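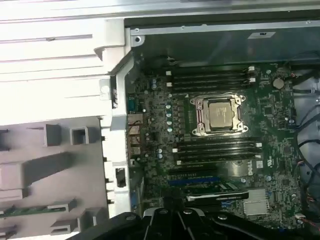 4. Bench Review of the Kit

4.1 What was bought and how it was set up

The kit under review is the Marnara desktop teardown package, sold as a single arm with a two-finger gripper, a small wrist camera, and a license for the task software. We bought one at list price in July. The seller had no say in the tests and did not see this section before submission. Foulkes supplied the bench and the scrap stock under our normal account with them.

Setup took most of a morning. The arm bolts to the bench through four holes, and the template in the box was off for one of them, so we drilled our own. Wrist camera calibration is a guided routine with a printed card. It failed twice under the overhead lights and passed once we turned one row off. We kept that lighting for everything that follows, which matters for the results in 4.3.

Figure 3 is a wrist camera view over a Dell tower on its side, with the processor in its socket and the eight memory slots empty. The tips of the gripper reach toward the expansion slots. All views used by the task software come from this one camera. There is no overhead camera in the base package - Marnara sells one as an add-on and we did not test it.

4.2 Tasks

We ran 24 towers in total, all end-of-life office machines, mixed makers. Side panels were removed by hand before the machine reached the bench. The kit makes no claim to do panels, and we did not ask it to.

Tasks were taken from the seller's own list: pull memory modules, pull expansion cards, unplug small connectors, remove the coin cell, open the processor socket lever. Order was fixed by the software. We would have liked to change it, and there is a settings page that suggests you can, but the order resets on every restart. Reported to the seller as a bug, still open at the time of writing.

Each task got one try plus one retry. After a second miss the operator stepped in, finished the part by hand, and logged it as an assist. A task counted as done only if the part ended up in the correct bin with no visible damage to the board. Broken latch counts as damage. Bent clip on the chassis does not, as the chassis goes to the shredder anyway.

The base case for comparison was one trained operator with hand tools on the same kind of stock, working at their normal pace.

4.3 Results by task

Memory modules. The best result by far. Latches are pale against a black slot on most of the boards and the camera finds them quickly. The gripper presses the latch, waits, then goes in for the module. The wait is fixed and too long, but the pull is clean. The common miss was a module that lifted at one end only and jammed. A retry fixed most of these.

Expansion cards. Mixed. Short cards came out well. Long cards with a retaining clip at the far end did not, as the gripper body blocks its own view of the clip on the way down. The same thing can be seen on a smaller scale in Figure 3, where the gripper covers part of the lower slot. The software handles this by remembering where the slot was, and if the board has shifted even a little the fingers land wrong. We had better luck after wedging the tower with foam blocks. The manual does not mention foam blocks.

Small connectors. Weak. Thin wires close to a connector confuse the grasp planner, and it tends to pick the wire over the housing. Pulled wires were the most common form of damage in the whole test. We ended up switching this task off for the last 4 towers and giving it to the operator, which sped up the full cycle. Buyers should plan on doing the same.

Coin cell. Good when the holder faces the arm, poor when the release tab is on the far side. The wrist can turn to reach it, but the software will not try that turn near a tall heatsink. Safe choice, probably the right one. It does mean an assist on a lot of boards.

Socket lever. Slow and reliable. The finger catches the lever, slides it out from under the hook, and lifts. No bent pins seen in any socket after opening. Removing the processor itself is not on the task list, and we took those out by hand with a suction pen.

Overall, 13 of the towers went through with no assist on the tasks left switched on. The rest needed at least one, nearly always on cards or the coin cell. We do not report a single success rate across tasks, the mix of stock would make such a number mean very little to anyone with a different pile of machines.

4.4 Time and operator load

The arm is slower than the operator. No surprise there, and the seller does not claim otherwise. The sales sheet argues that one person can watch several arms at once. With one arm we can only speak to part of that. Our operator could do panel removal on the next tower while the arm worked, but was called back often enough that the panel work got broken up. The alert is a short beep with no text on the screen unless the tablet is awake, and it goes to sleep after about 8 minutes with no option to change this.

Finger pads wore faster than expected. We swapped them once during the test. Spare pads ship from Huvis, who mold them for the seller, and arrived in a plain bag with no part number, so keep the old ones to check the fit.

4.5 Support and contract terms

The license is yearly. Task updates are included, new tasks are not. Remote support was quick in the mornings and close to silent after 3 pm our time. One update pushed during the test changed the gripping force on cards; we rolled back and reran the affected towers so that all results above are from the same version.

We compared terms with the Jimwood leasing plan, which covers a similar arm with service visits built in. Jimwood costs more per month but includes pads and calibration. For a shop with no technical staff that may be the better deal. We have not run the Jimwood arm on this stock and make no claim on how it performs.

4.6 Limits of this review

One unit, one bench, one operator. All stock was desktop towers - no laptops, no small form factor machines, no servers. Lighting was changed to suit the camera, as noted in 4.1, and we did not go back and test under full light. Dust was blown out of each machine first, wich is normal practise at our site but may not be elsewhere. Logs for every run, including the rolled back ones, are in the supplementary files.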